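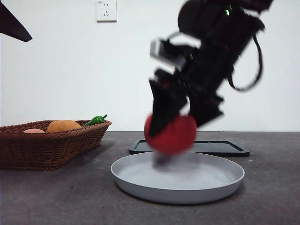
About Udness

Udness is a shared workshop on the ground floor of a former upholstery business in Jeltham. We build robot arms, mostly small ones, mostly for picking things up and putting them down again. People have been managing this by hand for a while and we don't expect to catch up soon.

Halina Makowska started the place in her garage with one arm, a borrowed vise and a neighbor who complained about the noise. The neighbor is now a member. We moved here one December, when the heating was off and the rent reflected it, and we have 15 benches, of which 2 are level.

Members come with their own projects or join one of ours. The longest running is Kerkska, a tabletop arm with a two-fingered gripper that we have been rebuilding on and off for 8 years. Its job is to sort play food between a basket and a plate. Soft things are harder than they sound, as a gripper that holds a wooden block nicely will squash a plush one or fling it at whoever is closest. Version four was retired after an incident with an eggplant.

We don't have investors. We have dues, a parts shelf that runs on the honor system, and a deal with Ertürk, the machine shop across the yard, who cut our brackets in exchange for help with their computers. The brackets are excellent. We can't speak for the computers.

The workshop covers some 400 square feet, counting the hallway, and we do count the hallway. New members get a key, a drawer and an evening of soldering instruction whether they need it or not. No experience is required. If you have experience, please bring your own screwdrivers, and put your name on them.

Visitors are welcome most evenings. Ring twice, the first one only wakes up the doorbell.

23 shares
4 comments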